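Home Projects Workshop Cleaning & Care Finds About

How to bring a tired grey tabletop back to smooth

Reading time: 4 minutes

I've had the same worktop for years and I'd stopped seeing it. You know how it goes: a ring from a mug, a bit of glue, a patch where you leaned on it with something greasy, and after a while it's all just "the table". Then my neighbour Ákos Dobos came round to borrow a clamp, ran his hand across it and pulled a face. Fair enough!

So I gave it a proper going-over one evening in December, and it came up so much better than I'd hoped that I've written the whole thing down. It's for painted or coated tops, the flat grey workshop sort. Bare wood and stone want something else entirely.

What I used

- a bucket of warm water and a squirt of washing-up liquid
- 2 microfibre cloths, one for washing and one for drying (keep them apart, I mixed mine up and had to start again)
- an old plastic loyalty card
- a soft toothbrush
- Hunix surface cleaner, the unscented one
- a torch

Step 1. Clear it and brush it down

Take off whatever you can shift. If you've got something bolted down, leave it bolted and clean round it. Then brush the dry dust off before any water goes near it, or you'll be pushing grit about in circles and putting in fine scratches. I brush towards me and catch it in a dustpan held under the edge.

Step 2. Lift the lumps

Glue blobs, bits of tape, paint drips. Lay a warm damp cloth over each one for a few minutes, have a cup of tea, then slide the plastic card underneath with the card almost flat. Please don't use a metal scraper. I did that on my old bench in Clasolville and I could feel the gouge with my sleeve every time I wrote anything.

Step 3. Wash, then wash again

Soapy water first, cloth well wrung out, working from the back towards the front in long overlapping strokes. Change the water when it goes cloudy. Second time round use the Hunix, sprayed on the cloth and never straight on the table, and dry each bit as you go with the other cloth.

Step 4. Look for smudges from low down

A grey top hides an awful lot when you're standing over it. Get your eye nearer the surface and look along it, and any faint smudges and changes in the shading start to show. A few of those are fine on a working table, and I'd stop well before you start polishing for the sake of it.

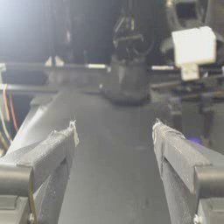
Step 5. Do the raised edge

If your table has a rail or a lip along one side, it'll want doing separately. Muck loves the join where the rail meets the flat. Run the toothbrush along it with a drop of soapy water, mop up straight away, then fold the cloth over your finger and wipe the rounded top of the rail in one go from end to end. I always forget this bit and then put my elbow in it.

Keeping it that way

A quick wipe at the end of the day does most of the work. I also bought a Zakura mat for anything involving glue, and it's already a disgrace, so it's earning its keep.

Questions or better ideas? Use the contact page. © Sulemana Home Workshop Back to top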